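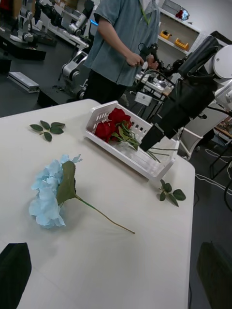

How often do the finger pads on the Gralel cell get changed? Every 3000 picks, or sooner if the edge has started to lift.

That was the first thing asked and it took up the first part of the meeting, so it goes at the top this time. Rest in the order we got to it.

**Gralel cell – upkeep meeting, Pronstead workshop**
Thursday, December 16, 2021
Present: cell operators (both shifts), maintenance, stock, one from the Salazar project on the phone, dropped out before item 5
Last minutes: agreed, one correction. Hose clip was replaced in August and not "to be replaced". Changed on the shared copy.

**1. Finger pads**

Pick count on the log and pick count on the cell don't match. Log is short. Evening shift were writing down full runs only and leaving out anything stopped half way. A stopped run still wears the pads. From now on take the number off the screen at end of shift and write that down, no adding up by hand.

Left pad is going faster than the right on the wrist-camera arm. Same in the last two changes. Maintenance think the fingers close slightly off centre so one side touches first and drags. Will check with the feeler gauge, both fingers, open and closed, before anyone touches the offset in the software. Do NOT trim the pad to make up for it (this was done once, see October).

Pads in stock: one full set and one odd one. Odd one is from the old batch, harder rubber, not to be mixed with new. Stock to order more from Justico. Smallest order is 16, fine, we'll use them.

Discussed glue again. Staying with the tape. Wipe the metal, leave it to dry, press on, leave overnight if the cell is not needed.

**2. Wrist camera**

Bracket screws had worked loose again. Second time this quarter. Symptoms were the same as before, picks landing to one side and everybody blaming the basket. Tightened and marked with paint pen across the head so we can see at a glance if they move. Please look at the paint marks at start of shift, it takes seconds.

Camera needs a recalibration after any work on the bracket. Last time this was skipped and half a day went on chasing it. Calibration board lives in the flat drawer. It is not a tray and should not have mugs on it.

Lens cloth only, no blue roll. Somebody asked about the spray – no, the spray leaves a film.

Cable on this arm: running a bit tight when the wrist turns right over. Maintenance to give it more slack at the second tie and watch one full turn at slow speed. If it still pulls, new longer cable. Don't order till we know.

**3. Flowers and baskets**

Long stems are the problem, mostly where they go through or over the side of a basket. Fingers close on stem and plastic together and the basket comes up too. Agreed on two things for now:

- grip force down a notch for the stem picks, leave it where it is for the heads
- stems laid along the basket and not across it

The lower force needs a trial, 100 picks, same basket, same spot on the table. Log drops separately from misses, they were lumped together last time and we couldn't tell anything from the sheet. If drops go up then the force goes back to where it was.

Loose leaf sprigs. They come off in handling and end up flat on the table, and flat things are hard to get a finger under. Day shift want them cleared between runs. Evening shift say leave them, the Salazar project wants them as things to pick. Salazar on the phone said leave them if they are written on the run sheet, clear them if not. Agreed.

Some petals fraying where the fingers catch. Not a worry yet. Put the bad ones to one side, don't throw away, Salazar want to see them.

Fluff from the velvety ones gets into the finger slides. Soft brush at end of shift, both arms. Add to the shift card.

**4. Table**

Table top to be wiped at end of shift, dry cloth first then damp. Pads leave dark rub marks on the white and the vision sees them as edges sometimes.

It had been nudged. Not much, but the taught points were all out by the same amount, which is how we knew. Corner marks on the floor are scuffed away so there was nothing to put it back to. New marks to go down, proper floor tape. Until that's done, check the touch-off point before first run. If it's out by more than a finger's width stop and fetch maintenance, do not reteach on your own.

Nobody leaning on the table while the arm is being taught please.

**5. Handheld controller**

Cable strain again where it goes into the handset. Outer sleeve has split, no copper showing. Taped up for now. Maintenance want it out of use when the new sleeve comes. Operators asked if there's a spare – there is, but it's set up for the other arm and swapping it over takes 30 minutes plus the restart. Agreed to do the swap on a Friday afternoon when the cell is quiet.

In the meantime hold the handset in front of you with the cable hanging free, don't wrap it round your wrist or the table leg. Lanyards: tuck in or take off before reaching over the table. This is already on the door sheet but has slipped.

Stop button on the handset tested, works. Test goes on the shift card as well, start of shift, both handsets. It's on the monthly card at the moment which we all agreed is not enough.

**6. Floor cables**

Raised by evening shift. Cables on the floor by the cell get rolled over by chairs. Ramp cover was asked for in August and never came. Stock to chase Justico, and if it's not in by the next meeting we buy one locally and stop waiting. Chairs to be kept out of the working side meanwhile.

Also labels. Half the plugs have none. Label both ends, marker on white tape is fine for now, before anybody unplugs anything for the handset swap.

**7. Grease**

Gripper slides due. Thin smear, wipe off whats left over, run open and close a few times with nothing in it and wipe again. Too much last time and it got on the pads, which then had to be changed early. Gloves off before handling pads, or new gloves.

Arm joints not due, leave alone.

**Actions**

| What | Who | By |
|---|---|---|
| Order pads, 16 | stock | this week |
| Feeler gauge check, both fingers | maintenance | before pad change |
| Slack at second tie, slow turn test | maintenance | before pad change |
| Force trial, stem picks | day shift | next meeting |
| Floor tape at table corners | evening shift | this week |
| Handset swap | maintenance + one operator | first quiet Friday |
| Label plugs, both ends | both shifts | before handset swap |
| Chase ramp cover | stock | next meeting |
| New shift card (brush, stop button, paint marks) | maintenance | next meeting |

**AOB**

Run sheets are being filled in with pencil and can't be read on the scan. Pen please.

Key for the tool cupboard was on the wrong hook, now back on the right one.

Calibration board has been cleaned. There was a ring on it.

Next meeting first week back, same room, time to be conifrmed. Pads and camera first on the list again.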